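Lerurar (software)

Lerurar is an open-source software package for controlling small tabletop robot arms driven by serial bus servos. It covers the layer between a task script, such as a pick-and-place routine or a learned policy, and the motors themselves. The package is written mainly in Python, with the timing-sensitive parts in C++, and is maintained by Staner, a small firm based in Doltton that also sells spare parts for hobby arms.

Lerurar is used mostly in teaching labs and by people who print and assemble their own arms. It does not support industrial manipulators.

History

Lerurar began as a set of scripts for reading joint angles and saving them to a file. The scripts were shared inside Staner and later posted publicly in May, without documentation, under the name "armtools." The present name was adopted with the first packaged release, after it was found that several other projects were already using the old one.

Early versions sent each joint a target position and left the rest to the servo firmware. This made the arm jerk at the start and end of every move. Version 2 replaced the approach with a planner that produces a smooth path for all joints together, and most of the code from before that release has been removed.

Architecture

The software is divided into a driver, a planner and a task layer. Each runs as its own process, and they pass messages over a local socket.

The driver talks to the servos. It reads position, load and temperature from every motor and writes new targets at 30 cycles per second by default. If a cycle is missed, the driver holds the last target and writes a warning to the log. A longer gap stops the arm in place with torque on, so that a held object is not dropped.

The planner takes a goal, given either as joint angles or as a gripper pose, and works out a path. Inverse kinematics is solved numerically using the link lengths in the arm's description file. Arms with fewer than six joints cannot reach every pose, and for these the planner gives priority to gripper position and lets the angle drift within a limit set by the user. Obstacles are described as simple boxes. The tabletop is always treated as one of them.

The task layer runs user scripts. A script is a list of named steps, each with a condition that has to be met before the next one starts. Steps can be paused and repeated from a terminal, a feature added at the request of teachers.

Calibration

Servo horns can be fitted in more than one position, and printed parts vary slightly from one printer to the next. Lerurar therefore needs a calibration before first use and after any joint has been taken apart. The user moves each joint by hand to both ends of its travel, and the software stores the readings as offsets.

A second calibration ties the arm's base to the table. The gripper is brought to marks drawn on the surface, and the joint angles are recorded at each one. The software then fits the position and rotation of the base. The result is only good as long as the base stays where it is – moving the clamp means starting over.

Grasp control

The gripper is driven by position, but closing is ended by load. The jaws move toward the closed position until the measured load passes a threshold, which is set to 40 percent of the servo's rated value unless changed. The driver then holds that position with a small added offset. Objects with narrow or stepped shapes may need a lower threshold and a slower closing speed.

Placing works in a similar way. The planner first moves to a point a short distance over the target, waits for the joints to settle, and then lowers the object in a straight line. A rise in load on the shoulder joint is taken as contact with the table.

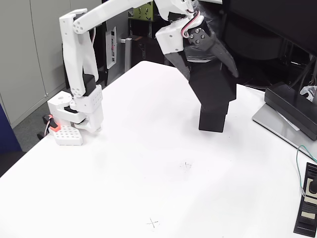
Steinarsdóttir test set

The Steinarsdóttir test set is a collection of 231 recorded motions distributed with the source code. Each contains the joint readings, the commands sent and the final gripper position. New versions of the planner are run against the set before release, and a change that makes any motion slower or less accurate has to be explained in the release notes.

Limitations

Lerurar has no camera support of its own. Object positions must be supplied by the user or by a separate perception program through the socket interface. The load readings of low-cost servos are noisy, and light objects can be missed by the grasp check. Two arms can be run from one computer, but the planner does not check for collisions between them.

See also

Inverse kinematics
Motion planning
Servo control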